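Buscar en el manual
Escriba una palabra o un número de modelo
Buscar

Sección 5. Puesta en marcha y limpieza del descalcificador Vesska

Esta sección es para la persona que usa el equipo en casa. El montaje de las tuberías está explicado en la sección 3 y se supone que ya está terminado. Si el equipo estuvo guardado en un lugar con heladas, lea antes la sección 4.

5.1 Antes de empezar

Compruebe que tiene a mano lo siguiente: un saco de sal en pastillas, un cubo, un paño que no suelte pelo, una esponja de cocina nueva, la tira de prueba de dureza que viene en la bolsa de accesorios y la hoja de valores que le entregó el instalador. En esta hoja está escrita la dureza del agua de su zona. Si la perdió, pida el dato a su compañía de agua.

PRECAUCIÓN: Use solamente sal para descalcificadores. La sal de mesa y la sal para carreteras forman una costra en el fondo del depósito y la garantía Giluvlow no cubre esta avería.

5.2 Primera puesta en marcha

1. Ponga la válvula de paso en la posición BYPASS. En esta posición el agua llega a la casa sin pasar por el equipo.

2. Abra la tapa del depósito de sal y retire el cartón de transporte. Hay dos piezas de cartón, una arriba y otra alrededor del flotador.

3. Mueva el flotador con la mano, arriba y abajo. Debe moverse sin esfuerzo.

4. Eche agua limpia en el depósito hasta que cubra la rejilla del fondo. Esto se hace solamente la primera vez. Después el equipo toma el agua él solo.

5. Llene el depósito con sal hasta la línea interior. No pase de la línea.

6. Abra un grifo de agua fría, el más cercano al equipo, y déjelo abierto.

7. Gire la válvula despacio hasta la mitad del recorrido. Va a escuchar aire en el grifo, es normal. Espere hasta que el agua salga sin golpes y entonces gire la válvula hasta la posición SERVICIO.

8. Cierre el grifo y mire todas las uniones. Si hay una gota en una unión, vuelva a la posición BYPASS y apriete la tuerca a mano, sin herramienta.

NOTA: En los primeros litros el agua puede tener un color un poco amarillo. Viene de la resina nueva y desaparece. No la use para beber ni para la lavadora hasta que salga clara.

5.3 Ajuste de la dureza

1. Pulse la tecla MENÚ durante tres segundos.

2. Con las flechas elija DUREZA y pulse OK.

3. Escriba el valor de la hoja del instalador. El equipo sale de fábrica con el valor 24, y este valor casi nunca es el correcto para su casa.

4. Pulse OK dos veces. La pantalla vuelve sola a la hora.

Si el valor es demasiado bajo, el agua sale dura antes de la regeneración. Si es demasiado alto, se gasta sal sin necesidad.

5.4 Hora de la regeneración

La regeneración es el lavado de la resina con agua salada. Durante este tiempo la casa recibe agua sin tratar, por eso conviene elegir una hora en la que todos duermen. El ajuste de fábrica es las dos de la madrugada. Para cambiarlo entre en MENÚ, luego HORA REG., y use las flechas.

El equipo hace una regeneración cuando ha tratado 1000 litros o cuando han pasado 14 días, lo que llegue primero. El segundo límite existe por higiene y no se puede desactivar desde el menú de usuario.

5.5 Limpieza del depósito y de la tapa

Haga esta limpieza una vez al año, mejor en abril, antes de los meses de calor. Espere a que quede poca sal.

1. Ponga la válvula en BYPASS y desenchufe el adaptador de corriente.

2. Saque la sal que queda y guárdela en el cubo, si está limpia.

3. Retire el tubo del flotador. Tire recto hacia arriba, no lo gire.

4. Limpie las paredes interiores con agua tibia y el lado blando de la esponja. El lado verde oscuro, el de fregar, raya el plástico y en las rayas se pega después la suciedad — úselo solo para la rejilla del fondo.

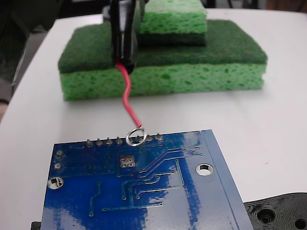 ¿Cada cuánto tiempo hay que cambiar la resina?
En una casa con agua de red, la resina dura muchos años y el usuario no la cambia. El servicio técnico Pasichnyk la revisa en la visita de mantenimiento, que el equipo pide en la pantalla después de 730 días de funcionamiento.

5. Enjuague con agua limpia y vacíe el resto con el paño. No use lejía, vinagre ni productos con perfume.

6. Vuelva a colocar el tubo del flotador hasta que escuche un clic.

7. Eche otra vez la sal, conecte el adaptador y ponga la válvula en SERVICIO, despacio, igual que en el paso 7 del apartado 5.2.

8. Compruebe la hora en la pantalla. La memoria guarda los ajustes, pero la hora puede perderse si el equipo estuvo mucho tiempo sin corriente.

PRECAUCIÓN: No abra el cabezal de mando. Dentro no hay piezas que el usuario pueda limpiar o reparar.

5.6 Puente de sal

A veces la sal se pega y forma un arco duro en el depósito. Por arriba parece lleno, pero debajo hay un hueco y la sal no toca el agua. Las señales son dos: el nivel de sal no baja y el agua deja manchas blancas en los vasos.

1. Desenchufe el adaptador.

2. Empuje la sal con un palo de madera sin punta, con cuidado, en varios sitios. No golpee las paredes.

3. Cuando el arco se rompa, quite los trozos grandes con la mano.

4. Conecte el adaptador y empiece una regeneración manual: tecla REG. durante cinco segundos.

Si el puente aparece otra vez en poco tiempo, llene el depósito solo hasta la mitad y mire si el cuarto es demasiado húmedo.

5.7 Registro de mantenimiento

Anote cada limpieza y cada carga de sal en la hoja del final del manual. También puede usar la aplicación Planlow, que envía un aviso cuando toca comprar sal. El técnico va a pedir este registro si hay una reclamación de garantía, así que guárdelo junto con la factura.

Sigue en la sección 6: Mensajes de la pantalla.

Giluvlow, atención al cliente | Contacto | © Giluvlow. Todos los derechos reservados | Volver arriba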